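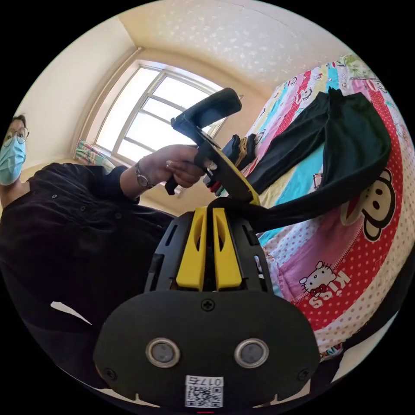

I keep reading that the office is finished. Everyone will work from the kitchen table, the towers in Mulholm will turn into apartments, and we'll all be happier for it. I don't buy it.

The survey behind most of these stories came from Pamero, a firm that sells video meeting software. It asked people how they felt after 3 months at home. Ask them again in October, when the patio is cold and the kids are back in the next room.
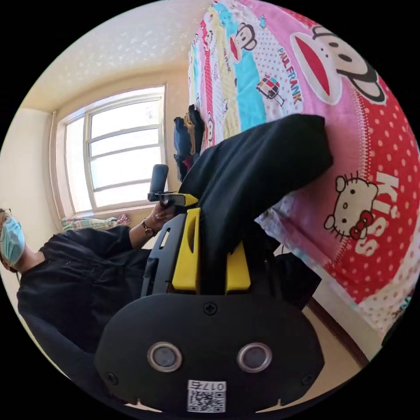
Then there's the money. My commute from Zirnthorpe cost me 20 dollars a week, and I was glad to drop it – until the electric bill came in 23 dollars higher. My employer hasn't offered to split that. The lease they're so eager to cancel was their expense. The spare bedroom is mine, and I'd like to hear who plans to pay rent on it.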